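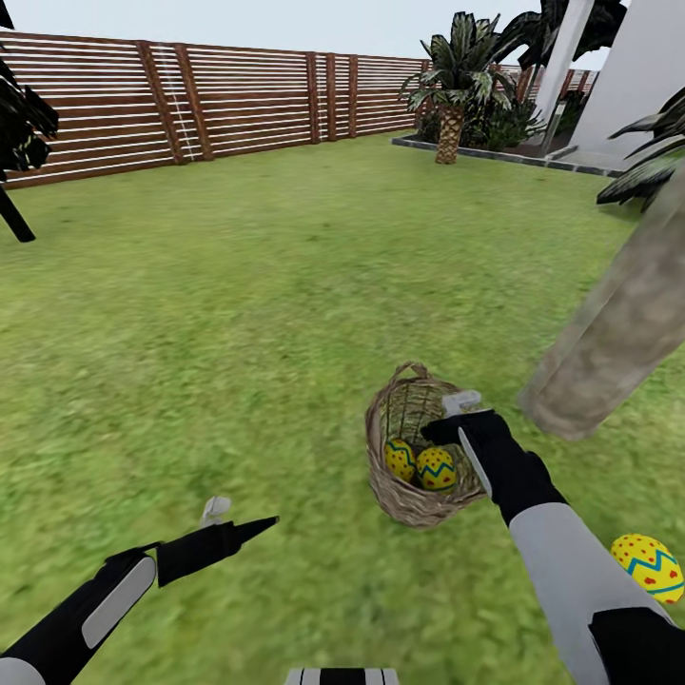 Harkthorpe spring trail returns in April with longer route

Skillen, the events company behind the Harkthorpe spring trail, has confirmed that the family event will return to the town in April with a longer route and later opening hours.

The trail will start at Wikine Park at 10am and cover 3 miles of footpath, finishing beside the old Tamuno mill. It was previously limited to the park and the streets next to it. Last year 559 children took part, and 700 places are available this spring.

Families can collect a map from the park gate and set off at any time before 3pm. There are six stops, each with an egg to find and a short puzzle to solve. Completed maps can be handed in at the mill in exchange for a chocolate egg. A dairy-free option is available if requested when booking.

Places cost £6 per child and accompanying adults go free. Dogs are welcome on leads. The section along the river has steps, and a step-free route is marked on the map.

Booking opens in March through the Skillen website.

ENDS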